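桌面机械臂的夹爪之争:把四种夹持方案放到同一张棋盘上

编者按:本文为“上手”栏目六月的长篇测试。参测夹爪均由编辑部自行购买或按公开图纸打印,厂商未参与测试方案的制定。

小型桌面机械臂这两年降价很快,许多大学实验室和个人开发者手里都有一台。臂本身的差别在缩小,关节数、臂展、舵机扭矩,几家产品列在表里几乎可以互换。真正拉开差距的是末端那几厘米:夹爪用什么结构,指面贴什么材料,张开之后会不会挡住相机。

我们在选题会上争过一次,起因是一位读者来信。他买了一台入门臂,附带的平行夹爪抓方块没有问题,换成带棱角的小件就经常打滑,问要不要换柔性手指。编辑部里用过这类设备的人意见不一致,有人认为该换手指,有人认为该先换控制器的参数,还有人认为问题出在相机。于是有了这次测试。

参测对象

夹爪一共四种。第一种是Traltico的平行夹爪,双指对开,由一个舵机经齿条驱动,指面是硬塑料。第二种是Sorkosia的尖嘴夹爪,两指收得很窄,适合伸进缝隙里取东西。第三种是Drekach的柔性手指,指体为鳍条结构,受力后会向物体弯过去。第四种是开源图纸打印的通用夹爪,指面外包一层硅胶皮,项目名叫Mathew,在爱好者中流传很广。

四种夹爪轮流装在同一台臂上,走同一套转接法兰。控制器用两块:一块是臂自带的串口板,另一块是Traltico单独出售的总线控制板,后者能读回舵机电流。相机也分两种摆法,一种装在腕部,随夹爪一起动;一种固定在桌边的支架上,俯看工作区。

任务怎么定

抓取测试最容易犯的毛病是任务太随意。随手放一个物体,随手说一个位置,成功与否全凭测试者的感觉。我们希望换一个人、换一天来做,结果还能对得上。

最后采用的是棋盘任务。桌上摆九张白纸,排成三行三列,列用A、B、C标注,行用1、2、3标注。棋盘前方另放一条白纸作为取料位,纸上印一个箭头指向物块应放的位置。每一轮由程序给出一个格子,例如“B2”,机械臂从取料位夹起物块,移到对应的格子上方放下。物块完全落在纸内算成功,压线算半次,掉在外面或者中途脱落算失败。

物块选的是橙色八棱柱,体积很小,侧面都是平面。它比立方体难夹:两指若没有对准一组相对的平面,就会碰到棱,一合拢物块便会转动。读者来信里说的打滑,多半就是这种情况。

格子之间留了窄缝,露出深色桌面,方便俯视相机找边界。棋盘后面立一块折过的棕色纸板,用来隔开窗边的杂乱背景。我们第一次试跑没有放纸板,相机偶尔会把远处的亮块当成白纸的一角,立起纸板后这个现象少了很多。

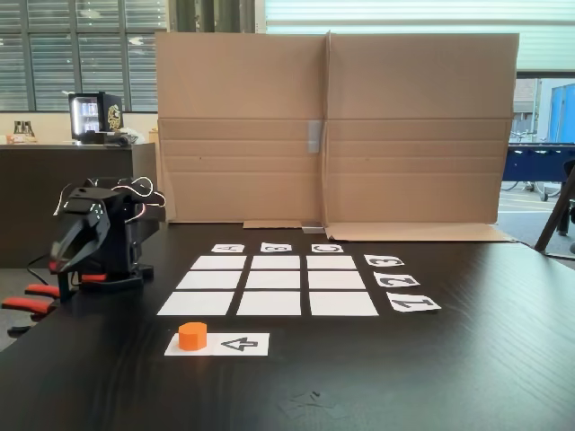

棋盘任务的布置:橙色八棱柱位于取料纸条左侧,箭头指向物块;机械臂在桌面左侧,以夹具固定在桌沿。

字母和数字卡片的朝向以镜头对面一侧的操作者为准,程序本身并不识别卡片,它只认棋盘的四个外角,再推算各格中心。卡片是给人看的,出错时能立刻报出是哪一格。

每种夹爪在每种控制器和相机组合下都跑满全部格子,再打乱顺序重跑。四种夹爪加在一起,有效抓取为2,000次,另有1,000次用于调参,不计入成绩。

平行夹爪:规矩,但挑角度

Traltico的平行夹爪装上即可使用,附带的标定程序走一遍就能得到可靠的开合行程。它的两指始终平行,夹住平面后非常稳,移动途中几乎没有脱落。

问题出在闭合的那一刻。物块的朝向与指面错开一点,硬塑料指面先碰到棱,物块被拨转,有时转到合适的角度自己“坐”进去,有时被挤出指间。我们给指面贴了一层薄橡胶垫以后,挤出的情况明显减少,代价是张开宽度变小,取料时留给定位误差的余量也跟着变小。

放置动作是它的强项。两指同时松开,物块垂直落下,很少偏移。如果任务以方正的零件为主,又对落点有要求,这一款是四种里最省心的。

尖嘴夹爪:够得着,夹不牢

Sorkosia的产品说明强调的是狭窄空间。两指合拢后很细,俯视相机的视野基本不受影响,这对棋盘定位有好处,夹爪压到格子上方时四周的纸边仍然看得见。

但它的接触面太小。八棱柱被夹住后可以绕两个接触点摆动,臂一加速,物块就倾斜。降低速度能够改善,一轮下来耗时却长出不少。放置时倾斜的物块一角先着地,松开后常常滚到格子边上,得半次的情况在四种里最多。

我们尝试过把夹持点往下移,让指尖靠近物块底部,倾斜有所减轻,指尖却容易刮到纸。白纸没有粘死,一刮就移位,接下来整盘的坐标都要重新标定。后来纸的四角改用双面胶固定,刮蹭的影响才降下来。

柔性手指:抓得住,放不准

Drekach的鳍条手指是测试前呼声最高的一款,抓取环节也确实表现最好。物块偏一些、转一些,手指都能顺着形状包过去。即使完全不做朝向识别,闭合以后也很少落空。对来信的那位读者而言,换上它之后打滑的问题大致可以解决。

它的弱点在松开。手指受力时弯曲,松开时回弹,两侧回弹的速度不会完全一样,物块会被轻轻推一下。取料位附近的第一行影响不大,到了离取料位最远的第三行,臂伸得较开,末端本来就有些下垂,再加上这一推,压线就多了。把松开动作分成两段,先打开一小段,停一下,再全部打开,结果会好一些。

另一个不便之处是体积。手指张开后较宽,腕部相机有相当一部分画面被手指占据,格子中心常被挡住。这一款更适合配固定相机。

打印夹爪:看做工

Mathew的图纸可以免费下载,材料成本很低。我们打印了2套,一套用普通层高,一套用较细的层高。两套的成绩差别之大超出预期。前者的铰链处有旷量,闭合时两指上下错位,夹住物块后总带一点扭转;后者经过打磨和配合调整,抓取成绩已经接近Traltico的平行夹爪。

硅胶皮起了很大作用。同一套打印件,去掉硅胶皮之后,棱角处打滑的次数立刻上升。硅胶皮的缺点是容易沾灰,跑一段时间就要用酒精擦一次,否则摩擦力下降。

愿意花时间调整的人,会从这一款里得到不错的回报。希望买来就用的人则不必考虑。

控制器的影响

两块控制板的差别在平行夹爪上最明显。自带串口板只能发位置指令,夹到什么程度全靠预设的闭合角度。设得小了夹不紧,设得大了舵机一直顶着,发热,一段时间后力量下降。总线板可以读电流,电流升到阈值就停,夹持力稳定得多。

柔性手指对控制器不敏感,手指本身就吸收了多余的行程,用串口板和用总线板成绩相近。这一点对预算有限的用户有参考意义:柔性手指配便宜的控制板,与硬指夹爪配带电流反馈的控制板,花费相差不多,抓取效果也在同一个水平。

总线板的驱动安装比较麻烦。附带的程序在一台旧笔记本上始终识别不到端口,换了一根数据线才恢复。说明书没有写明对线材的要求。

走线也值得一提。臂上的线缆从末端绕回后部,长度要留够,末关节转到极限时不能绷紧。我们有一轮连续失败,查到最后是线缆拉住了末关节,程序以为到位,夹爪其实差了一点。重新理线之后,那一组全部作废重测。

相机放在哪里

腕部相机的好处是离物体近,取料时能看清八棱柱的朝向,便于转动夹爪去对准平面。坏处是臂一动画面就动,到了棋盘上方只能看到一两个格子,要靠之前记录的坐标推算位置。

固定相机能一眼看到整张棋盘,格子坐标稳定,缺点是远处的格子在画面里较小,定位精度随距离下降。窗边的自然光也会带来麻烦,下午光线斜射进来,白纸反光,边缘检测的阈值需要重调。拉上百叶窗、打开顶灯之后,成绩更平稳。

如果只能装一个,我们倾向于固定相机。取料位置本来就有箭头和纸边约束,朝向偏差有限,而棋盘坐标一旦出错,后面怎么夹都没有用。

固定底座

测试中花时间最多的一件事与夹爪无关。机械臂用夹具固定在桌沿,夹具垫片如果没有压实,臂伸到最远一行时底座会轻微翘动,落点随之偏移。我们一度以为是夹爪的问题,换了两种手指才想到去看底座。之后每换一次夹爪,都先让臂空跑一遍最远的三个格子,检查底座有没有移动,再开始正式计数。

选购建议

以方正零件为主,要求放得准:Traltico平行夹爪,加贴橡胶垫,配带电流反馈的控制板。

物体形状杂,对落点要求不高:Drekach柔性手指,普通控制板即可,相机固定安装。

工作空间狭窄,物体轻:Sorkosia尖嘴夹爪,降低运行速度。

有打印机,也有时间:Mathew打印夹爪,选较细的层高,硅胶皮不要省。

至于那位读者,我们回信建议他先在现有夹爪的指面上贴一层橡胶垫,再把闭合速度调慢。他回信说打滑少了许多,暂时不打算换手指。棋盘的打印文件和评分表已放在本刊网站的下载页,纸张按原尺寸打印,不要选择“适应页面”。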